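Search this repository
Go to file

# Clela - a data card for sorting small stuff into tubs

Clela is a collection of short tabletop recordings about putting things in plastic containers. If you have ever tidied a kitchen drawer and wished somebody had kept records, your ship has come in.

Version: 7 September 2018
Maintainer: Hajnalka Gulyás
Labels: Donal Fitzgerald, Apolinar Cuevas

## What is in it

There are 1144 clips in 19 folders. Each folder covers one arrangement of containers on the table, and the folder name is the arrangement, abbreviated by Donal in a system that made sense to Donal. The key is in `layouts.txt`. Read it first.

The containers are ordinary open tubs and bins of the kind that multiply in cupboards. They get moved between folders, so "left bin" in one is no guide to "left bin" in the next. Use the `color` field if you want to follow a particular tub through the set.

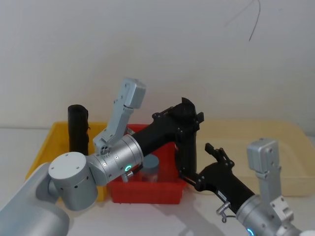
*Three containers on the white tabletop, red bin included.*

## Fields

`clip_id` - a number. Gaps are deletions. Please stop writing to us about the gaps.

`layout` - see above, and see `layouts.txt`.

`color` - the tub's main color in plain words. We had a long argument over "teal" and it is now filed under green.

`target` - the container the item was meant for.

`landed` - the container the item ended up in, or `table`, or `floor`. The floor is better represented than we would like.

`note` - free text. Apolinar's notes are useful. Donal's are mostly about lunch.

## Known problems

Six of the folders were labeled before we agreed on what counts as "in". An item hanging over a rim is `landed` in those and `table` everywhere else. Joelle Khoury has relabeled 351 clips so far and would like it known that she did not make this mess.

The wall behind the table is plain and white, and so is the tabletop. Anything pale tends to vanish against them. White bottle caps are a lost cause - filter them out with `skip_pale`.

Sound was dropped in June. You are missing clatter.

## Using it

Unpack everything into one directory and leave the folder names alone. The loader, Tapia, looks for them exactly as spelled, including the one with the typo.

Corrections go to Hajnalka, with the clip number in the subject line.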